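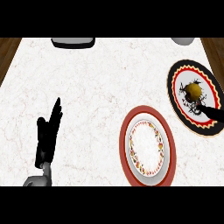 Week 4: When the visitor touches the work

Hi all, quick notes before we head over to Saltgate. I want us to argue a bit about installation art you're allowed to handle (my favorite kind!). Read the Madigan essay first, pages 31 to 40, and skip the footnotes if you're short on time.

Think about who is responsible if a piece gets damaged. The artist? The gallery? I keep changing my mind on this one.

Bring 263 words or so on any work you've touched. Drafts go to Nataša by noon.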